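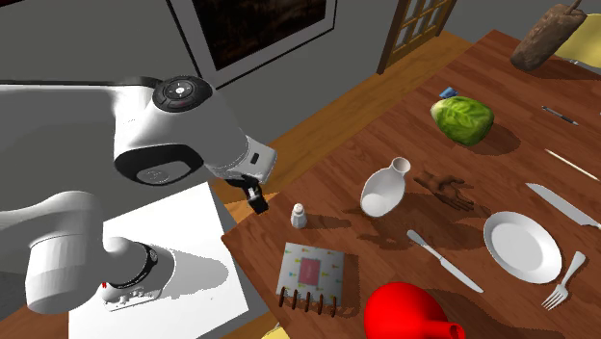
Mio Yoshida wanted to know why anyone would need 176 goes at the same job, and couldn't the arm just be told where things are? I gave her a rambling answer over tea (sorry, Mio!) about how it learns from examples, and how we muddle up the simulated table so it can't learn just one layout by heart.
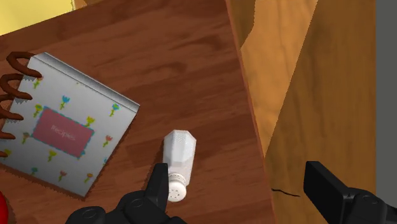 Gosstead, October

Salt shaker on its side this time, next to the recipe notebook, and I do find those the fiddly ones. My tea went cold while I fussed over where the fingers ought to go. Junpei would like 700 by the end of the month, bless him, and I've promised 30 more before bed.

2 min read

Comments

Kjell Dalen: Do you keep the bad tries too?

Maritza: We do, in their own folder!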